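Pellis is moving, and the tile library is going with it

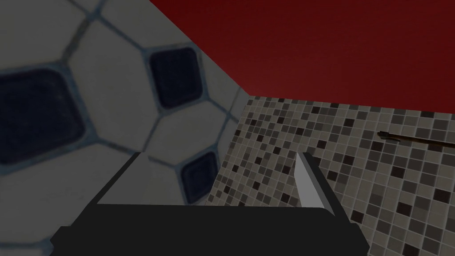
White hexagonal tiles, still the pattern people in Honcombe ask about most.

If you've walked down Vilen Street lately you'll have seen the paper up in the windows at Pellis, and I've had enough messages asking whether it's shutting for good that I thought I'd better go in and find out. It isn't! It's moving to the old seed merchant's behind the station, and if the plasterers behave themselves it'll be open again in March.

For anyone new to town, Pellis is the tile shop, the one with the bell that sticks. I've bought precisely one thing there in my life (a box of skirting tiles in the wrong green, my fault, they took them back) but I've spent hours in it, mostly because of the back room. That's where they keep what everyone calls the library, which is one of each tile the shop has ever sold, in shallow drawers, with a card for every one. If you've got a cracked tile in your hall you take the bits down in a carrier bag and somebody finds you the match, or tells you kindly that there isn't one.

Hiyori Tanabe has run the place since her uncle retired, and she was up a stepladder when I came in, passing drawers down to Emiko Tamura. There are 1,402 tiles in the library. They know because they had to count them for the insurance on the move, and then Emiko counted them again and got the same number, which she was very pleased about.

"I thought we'd lose a few on the way," Hiyori told me. "We've broken one so far and it was a really ugly one."

The reason for the move is the usual one. The lease was up, the rent they were offered was a lot more than the rent they'd been paying, and the landlord would like flats. I did ask the agents for a comment and got a polite email saying they don't discuss individual tenants. The seed merchant's is bigger, with a proper loading door, and the first lease there runs for 30 months, so I dare say we'll all be having this conversation again. Let's not think about that yet.

What's changing, apart from the address, is that the library will be out at the front. At Vilen Street you had to know it was there and you had to ask. In the new shop there'll be a long table and the drawers will be along the wall behind it, and anybody can come in and look without buying so much as a tub of grout. I'm delighted by this. I've got a friend in Maruyama Terrace whose whole front path is missing its corner pieces, and she'd never have dared ask.

I also got chatting to Oľga Sokol, who was waiting at the counter with half a kitchen splashback wrapped in a tea towel. She's doing up a house that was last touched in the seventies and is trying to save as much as she can. She wasn't having much luck with hers (a brown flower, quite nice, long out of production) but she'd been given the number of a man who might have a few in his garage, and off she went to ring him.

And yes, I asked about hexagons. I'd assumed they'd had their day, and Hiyori says no, not even slightly. Small white ones for bathroom floors, mostly, and bigger ones for kitchens, and people bring in pictures on their phones and say "like that, but easier to clean". Her advice, which I pass on free of charge, is to think hard about your grout colour before you think about anything else. She likes a mid grey. Emiko likes white and says she's prepared to scrub.

Not everyone's thrilled about the new spot. Pao-chu Kwok, who has the dry cleaner's next door to the old shop, says she'll miss the footfall, and she's right that Vilen Street has had a thin couple of years. It's also a fair old walk from the bus if you're carrying anything heavy, and tiles are heavy. Deliveries inside the town will stay free on orders over £70, so that'll help a bit.

The Vilen Street shop is open mornings only until the stock's gone. There's a table of odds and ends by the door, almost all of it priced by the handful, and I came away with six blue ones I've got no plan for. Miyuki Kinoshita, who does their accounts and was minding the till, wrapped every single one in newspaper.

If you've got a tile on loan from the library, please take it back before they go. There are 78 cards with no tile to match, and Hiyori reckons a good few are sitting on windowsills round here being used as coasters. No questions asked, just pop it through the letterbox in an envelope. A padded one.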